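Local politics > Town and parish councils

Can a parish council refuse to let me speak at a meeting?

Posted by Dekitz, 21 September 2026

Bit of a long one, sorry. Our parish council wants to sell off the strip of land behind the allotments and I'd quite like to say something before they vote on it. I went along to the last meeting (my first ever!) and when I put my hand up the chair told me the public part was finished and I'd have to keep quiet. I hadn't even realised there was a public part. It must have been over in the time it took me to find a chair and get my coat off.

I've since been told I had to register beforehand, but I can't find that written down anywhere. The agenda on the noticeboard just says "public session" with no times.
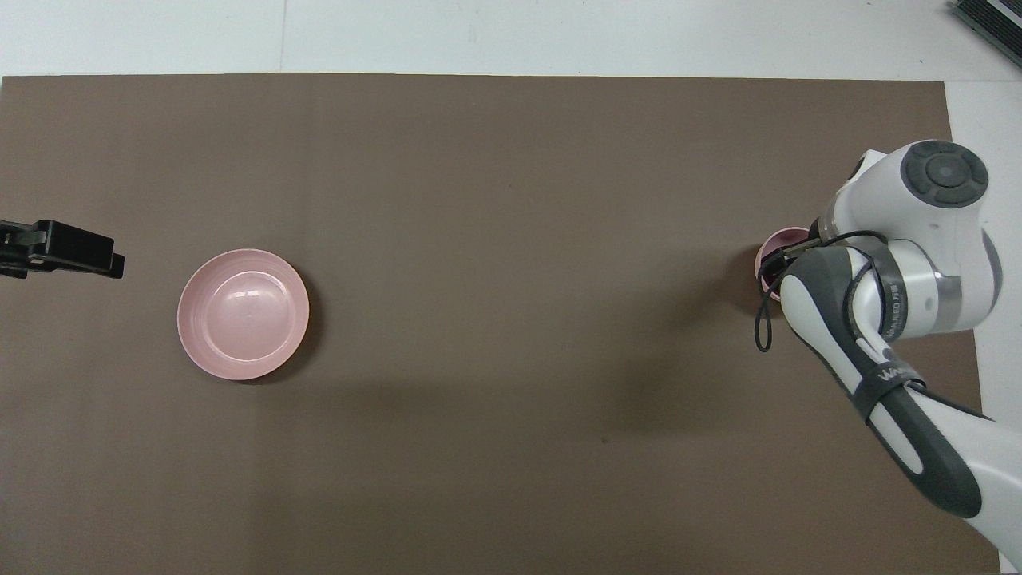 I've got a petition going as well, with 51 names on it so far, and I don't want to hand it in only for it to end up in a drawer. So can they really stop me speaking? And is there any point in the petition? We're in England if that matters, and there are nearly 2000 people in the parish, so it's hardly a big city council.

2 replies

Gusport

Yes, they can, I'm afraid. You've got a right to be there and watch, apart from any items they formally close to the public, but talking is another matter. It comes down to the council's own standing orders. Most councils do set aside a bit of time for the public, and the standing orders will say how long it lasts and whether you need to give notice.

I had much the same bother with ours over a bus shelter. This is what I'd do:

Email the clerk and ask for a copy of the standing orders. They may be on the website already, but ours were hidden under "Policies" and took me ages to find.

Ask in the same email when the land sale is next on the agenda and whether you need to put your name down to speak. Keep the reply!

Write out what you want to say and time yourself reading it aloud. Mine was far too long and I got stopped halfway through, just before the good bit. 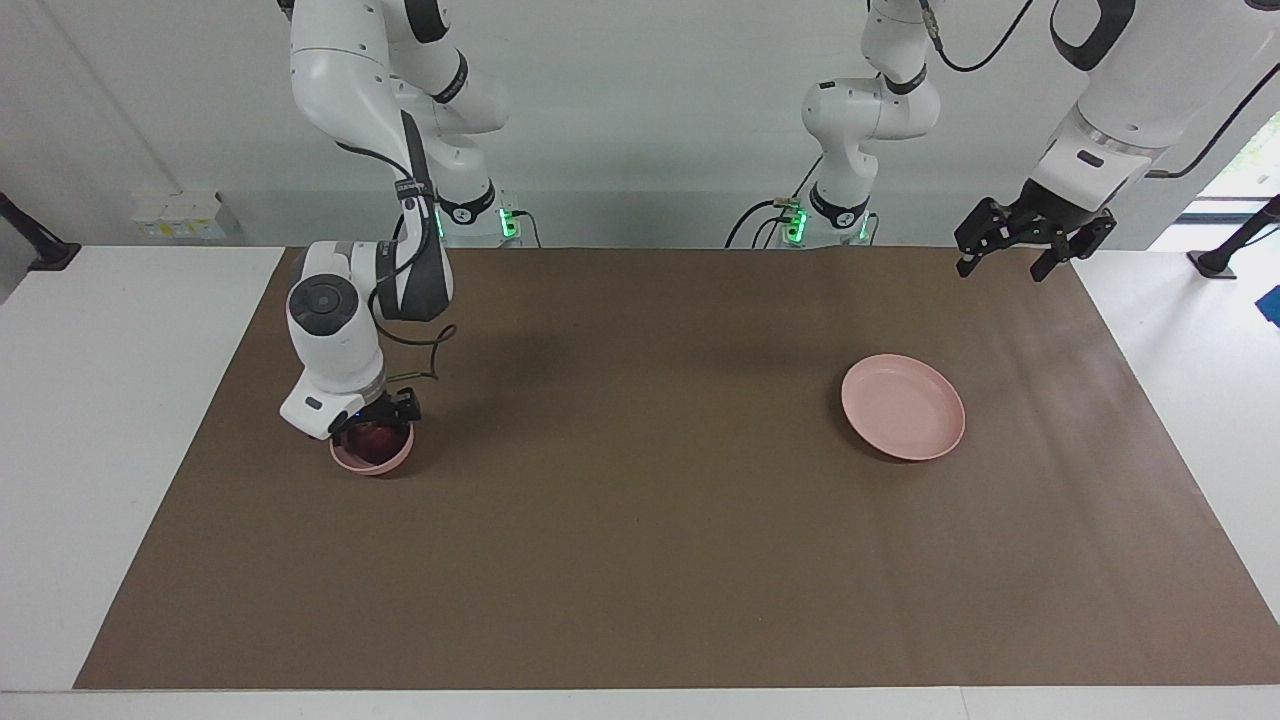

Send the petition to the clerk before the agenda goes out and ask for it to be listed as an item. If you only wave it about in the public session they can't make a decision on it that night.

Go and see your district councillor too. Ours came along and sat at the back, and I do think it made people behave a bit better.

Fodel

don't bother with the petition, they never read them. we had 16 people turn up in January about the car park and they voted it through anyway. stand for the council yourself, there's always empty seats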